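Flanura Holzseife 1.0 – meine Seife für geölte Tische
Aus der kleinen Pflegeküche von Clomside 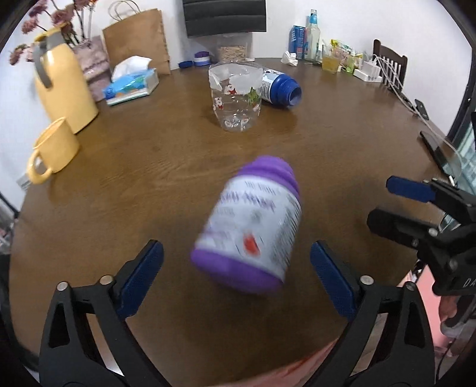

Warum ich überhaupt Holzseife verkaufe

Angefangen hat das alles mit einem Esstisch, den ich gründlich verpfuscht habe. Nussbaum, geölt, vom Großonkel meiner Frau, und ich bin zwei Jahre lang mit normalem Spülmittel drübergegangen. Irgendwann war die Platte stumpf und rau wie ein alter Gartenstuhl, und jedes Wasserglas hat einen Ring hinterlassen. Ich habe dann den ganzen Juli mit Schleifpapier in der Einfahrt gestanden (danke an die Nachbarn, der Staub war überall!) und mir geschworen, dass mir das nicht noch mal passiert.

Die Rezeptur stammt von Angeliki Drakos, die früher Möbel restauriert hat und mir beim Öl schon mehr als einmal den Kopf gewaschen hat. Wir haben ziemlich lange an der Mischung herumgedoktert. Die ersten Versuche schäumten wie verrückt, eine spätere roch nach nassem Hund, und mit der jetzigen putze ich zu Hause alles, was geölt oder gewachst ist.

Was drin ist

Verseiftes Leinöl und Kokosöl, Wasser, ein bisschen Glycerin und ein Hauch Lavendel. Keine Farbstoffe, kein Silikon. Silikon macht zwar im ersten Moment einen tollen Glanz, aber wer danach mal nachölen will, flucht. Das Öl zieht an den behandelten Stellen einfach nicht mehr ein, und dann hilft nur noch Abschleifen.

Den Lavendel riecht man beim Wischen, nach einer halben Stunde ist er weg. Wer gar keinen Duft mag, schreibt bei der Bestellung »ohne« ins Bemerkungsfeld, dann fülle ich aus dem neutralen Kanister ab. Kostet nichts extra, dauert nur ein paar Tage länger.

So benutze ich sie

Einen kleinen Schuss in fünf Liter handwarmes Wasser, Baumwolltuch rein, kräftig auswringen und in Faserrichtung wischen. Danach nicht mit klarem Wasser nachwischen! Der dünne Seifenfilm soll auf dem Holz bleiben. Trocknen lassen, fertig. Bei uns kommt der Esstisch einmal die Woche dran, das Regal im Flur vielleicht alle zwei Monate – je nachdem, wie streng meine Frau gerade guckt.

Bei Rotweinflecken nehme ich die Seife pur auf ein feuchtes Tuch, lasse sie ein paar Minuten liegen und wische dann mit der normalen Lösung drüber. Alte Flecken werden damit heller, ganz weg gehen sie meistens nicht. Mikrofasertücher bitte im Schrank lassen, die holen auf Dauer das Öl aus der Oberfläche.

Für welche Oberflächen

Geölt, gewachst oder geseift: ja, gerne. Bei lackiertem Holz schadet sie nicht, bringt aber auch nicht viel, der Lack lässt ja nichts rein. Auf Schellack würde ich sie nicht loslassen, auf Stein auch nicht, und unbehandelte Eiche bitte immer erst an einer versteckten Stelle testen. Eiche kann mit Seife und Wasser nachdunkeln oder fleckig werden, vor allem wenn irgendwo noch Stahlwollereste in den Poren sitzen.

Ein Wort zum Nachölen: Die Seife ersetzt das Öl nicht. Wenn Wassertropfen nicht mehr abperlen, ist die Platte dran. Ich nehme dafür das Hartöl von Brandão, das ich auch hier im Shop habe, ganz dünn aufgetragen und nach zwanzig Minuten gründlich abgenommen. Ölige Lappen danach ausgebreitet draußen trocknen, die können sich sonst selbst entzünden.

Was andere so schreiben

Iraklis Tsolakis hat die Seife in seinem Café getestet, 23 Tische, jeden Abend nach Ladenschluss. Sein Kommentar per Mail: »Die Platten fühlen sich wieder nach Holz an, und die Kaffeeringe gehen meistens beim ersten Wischen weg. Nur der Deckel könnte leichter aufgehen.« Den Deckel habe ich notiert, ich suche gerade nach einem besseren!

Mittlerweile sind rund 3.000 Flaschen aus meiner Werkstatt rausgegangen, und ich packe immer noch jedes Paket selbst.

Bestellung und Versand

Artikelnummer 1119, Inhalt ein Liter. Versand dienstags und donnerstags, im Karton mit Papierpolster. Abholen geht auch, bitte vorher kurz melden, ich bin nicht immer in der Werkstatt. Wer größere Mengen braucht, bekommt den Kanister auf Anfrage. Den gibt es außerdem im Laden von Nukelgate, dort könnt ihr mitgebrachte Flaschen wieder auffüllen lassen.

Kühl, aber frostfrei lagern. Wird die Seife im Winter dick oder trüb, die Flasche einfach eine Weile in warmes Wasser stellen und danach schütteln. Von Kindern fernhalten, nicht in die Augen bringen, angebrochene Flaschen innerhalb eines Jahres aufbrauchen.

Stand der Produktseite: 3. Oktober 2025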